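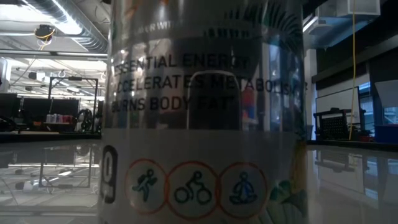
Tall silver can at close range, with the room reflected in the metal.

Storing and Setting Out Cans and Bottles: Tips from the Grasping Study

December 13, 2020

The following advice is drawn from a study of how a two-fingered robot gripper picks up ordinary drink containers. The study covered 354 grasp attempts on 31 containers, both cans and bottles. Much of what was learned applies equally to a pantry shelf or a workshop bench, and it is given here for both kinds of reader.

Wipe containers before they are set out. A thin film of syrup or hand cream is hard to see on metal and changes the grip a good deal. A damp cloth followed by a dry one is enough. Detergent should be rinsed off fully.

Grip clear plastic bottles low, where the contents give support. Thin walls fold inward when squeezed near the shoulder, and a bottle that has folded once tends to fold again at the same place.
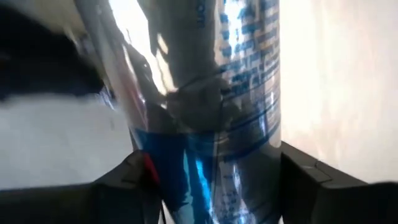
Close the cap firmly before lifting. Air held inside stiffens the wall, and bottles with loose caps accounted for most of the crushed items in the June trials. Yesenia Mamani, who ran those trials, now checks every cap by hand before a session begins.

Bring both sides of the grip in together. When one finger touches first, a slim can is pushed sideways and may tip. The method adopted was to center the fingers, close slowly, pause, and only then lift.

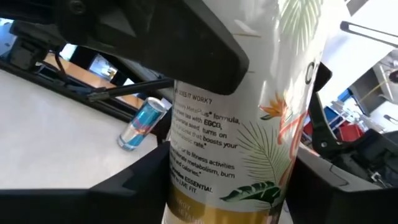 Empty cans require a lighter touch than full ones and should be sorted separately. Weigh any can that may be partly full. The label gives no help in the matter — two cans of the same drink can differ greatly in weight.

Leave a gap of at least 4 inches between tall containers that will be picked from above or from the side. On slatted shelves, see that the base rests across the slats, clear of any uneven board. Place the tallest item at the end of the row.
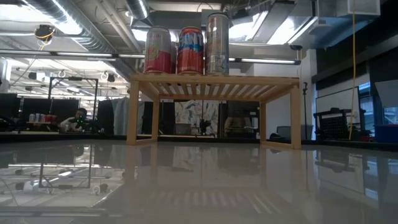 Department of Household Handling, Zusska Institute

Consider the tabletop as well. A polished surface mirrors whatever stands on it, and the vision software at times took the mirrored edge for the true base of the can. A plain matte mat corrected this in most cases. At home, the same mat will protect the finish from rings.

Record each attempt as it is made, including the poor ones. The log sheet used in the study has 4 columns: container, fill level, grip height and outcome. Blank copies may be requested from Gifty Opoku at the department office. Questions on the grasp settings should be sent to Gonçalo Matos.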